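Steltum Home Storage Study
Progress report to the Urquhart Fund
Prepared by Kojo Amissah, Clondville
May 16, 2026

1. Purpose of this period

The grant covers a study of how small personal items are stored, sorted and returned to storage in family bedrooms. Work in this period dealt with items that have no fixed place: charms, bead bracelets, cords, key rings and small plush toys. Larger items (bedding, outerwear, books) were covered in the previous report and are mentioned here only where they affect the layout of the room.

2. Work on mixed trinkets

The first task is the emptying and sorting of a single mixed container. The contents are tipped out on a flat surface, separated by type and put back. Type is decided by form and not by material, so a metal charm and a plastic charm go to the same group. Cords and chains are left until last. 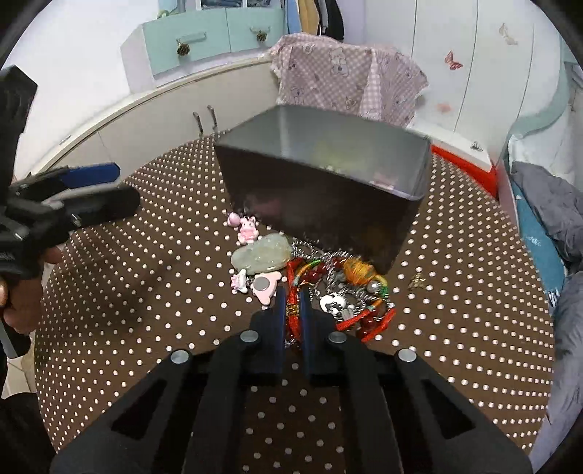 Figure 1. Metal tin above a heap of mixed trinkets: bead bracelets, red cord, silver chains, charms and a flat pale green stone.

Tangling remains the main source of delay. Bead bracelets, loose cord and fine chain stored together have to be separated by hand before any sorting can start, and the tassel in this set adds loose thread to the problem. Figurines and single charms cause no difficulty. The heart-shaped pendant was first listed as a charm and has been moved to the chain group – the sorting sheet has been changed to match.

A shallow tray with dividers, the Kasano insert, is proposed for the chain and cord groups. It has not yet been tried in a bedroom. Two inserts are on order.

3. Work on plush key rings

Small plush toys on chains were added to the study at the request of the family. They are too bulky for the tin and too small for the wardrobe shelves, where they fall behind folded clothes. The current method is to collect them in an open bin at floor level.

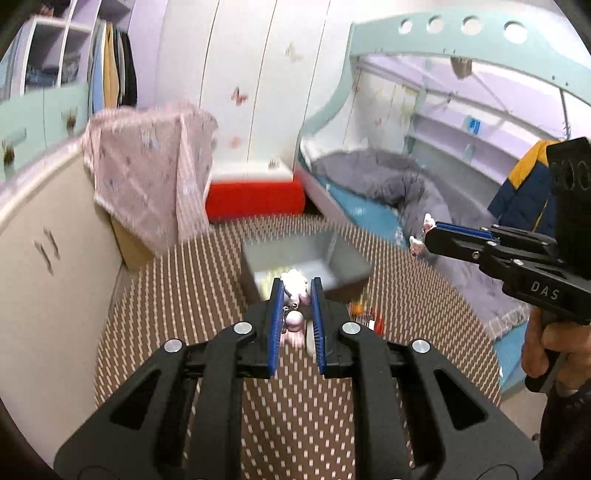

Figure 2. White-and-pink plush key ring, with the gray plastic bin on the dotted mat and the white wardrobe behind.

The room has a loft bed with a mattress below it, open shelving with a hanging rail, mint-green drawers and a lavender shelf unit along the back wall under the loft. Floor area is therefore limited, and a bin left on the mat has to be moved whenever the wardrobe is used. A hook strip under the loft would free the floor, but the fixing points need to be agreed with the family first.

4. Budget

Spending is within the approved amount. Of the $2000 set aside for storage fittings, the inserts are the only item charged so far. No transfer between budget lines is requested.

5. Next period

– Trial of the Kasano insert for seven days, with the tin kept in use for charms and figurines only.
– Decision on the hook strip.
– Revised sorting sheet to be sent to the Fund with the October report.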